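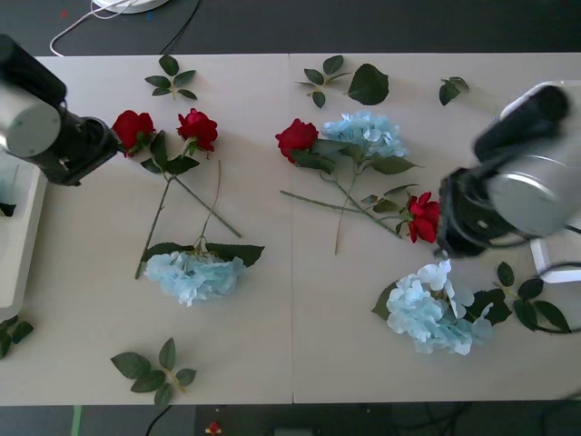
Tunow Juniors goalkeeping scheme — second progress report
November 9, 2020

Hello again to everyone at the Bedoya fund. I've kept to your headings where I could, but a couple of them didn't fit the autumn we've had, so bear with me.

Sessions. We've run 7 outdoor keeper sessions at the Nerholm ground since the last report, all before the new restrictions came in on Thursday week. Grassroots training is stopped for now, so the rest of the autumn block has been pushed into December, assuming we're let back on. I've told the parents not to buy anything new until they hear from me. Before the stop it was going really well! The under-11s have got over being frightened of the high ball, and two of the under-13s came out for crosses in a proper match without being shouted at first (by me, anyway).

Girls' group. You asked about this one in particular. It started with a handful and had grown enough by half-term that I split it into two, younger ones first. I'd like to keep it split even if it costs us a bit more pitch time — the little ones get far more goes at everything.

Money. Gloves and the rebound net came to £451 together, which is under what we'd put down. Pitch hire so far is £199. The ground isn't charging us for the cancelled evenings, very decent of them, so that money stays in the pot. First aid refresher was £100 and I've got the certificate if you want a copy. Receipts are in the shared folder, apart from the one for the cones, which I'm still hunting for. 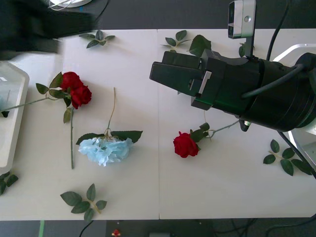 Artificial flowers and loose leaf sprigs on the white tabletop.

Coaching from home. While we're off I'm sending out a short drill every week that can be done against a wall or in a hallway. Footwork mostly, and catching with a rolled-up pair of socks for anyone whose neighbours have had enough. The Ernusent app we trialled for this was fiddly and half the parents couldn't log in, so I've gone back to plain email. I won't be renewing it.

What hasn't gone well. I said we'd have a second coach through the Level 1 goalkeeping course by now and we haven't. The course was put back twice and then dropped. I'd like to carry that part of the grant over to spring if you're happy with that — could you let me know before the December payment goes out?

Also, the far goalmouth is a bog again. Not your problem, but it does mean we're squeezing both age groups into one end.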